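Home News Programs Visit Contact

Quaye Library District to Drop Overdue Fines in June

QUAYE – The Quaye Library District will stop charging overdue fines on all books, magazines, audiobooks and DVDs beginning in June. Fines already on patron accounts will be cleared at the same time.

The change applies at the Main Library and at the Birnora and Fislow branches. It covers adult, teen and children's cards. Patrons do not need to apply or visit a branch to have old fines removed.

The district's board of trustees approved the policy at its spring meeting. Under the current rules, a patron who owes more than $12 cannot check out materials or place holds. District records show that 3,000 cards are blocked for this reason, and that 400 of them belong to children under 13.

"Most of the blocked accounts go back to a single late return," said library director Carla Zoubi. "A family gets behind, the balance goes over the limit and they stop coming in. We would like them back, and we would like the books back too."

Due dates will stay in place. Most items will continue to check out for three weeks and will renew automatically twice unless another patron is waiting. Reminders will go out by email or text two days before an item is due and again when it is late. An item that has not been returned 91 days after its due date will be marked lost, and the patron will be billed the replacement cost. The bill will be canceled if the item comes back in usable condition.

Replacement charges for lost or damaged materials already on an account will not be cleared automatically. Patrons with these charges may ask at any service desk about a payment plan or about replacing the item with a new copy of the same edition. 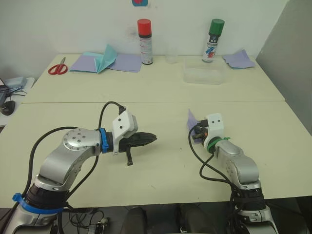 In comments submitted before the vote, Denise Harmon asked the trustees whether people would hold on to popular new titles if there was no daily charge, and said she had already waited two months for one mystery novel. She asked the district to keep a short loan period for books with long hold lists.

The trustees added that provision to the final policy. New titles with a hold list will check out for two weeks and cannot be renewed. A patron with any item more than 14 days late will be unable to borrow more until it is returned, but will not owe money.

Overdue fines have made up a small and shrinking part of the district's income as more patrons borrow e-books, which return themselves. The lost revenue will be covered within the existing operating budget. No change in open hours, staffing or the property tax rate is planned.

Items borrowed through the Prestum interlibrary loan service are not included. Those loans remain subject to the rules of the lending library, and any late charges it sets will be passed on to the borrower.

Outside book drops at all three locations will remain open day and night. Items placed in the drops before 9 a.m. are checked in as returned the previous day. Patrons who are unsure whether their card is still active can check online, call any branch or stop at a service desk with a photo ID. Expired cards can be renewed during the same visit, and there is no charge for renewal.

Printed copies of the new borrowing rules will be available at each branch in English and Spanish before the change takes effect.

Media contact: Communications Office, Quaye Library District | © Quaye Library District. All rights reserved. | Back to top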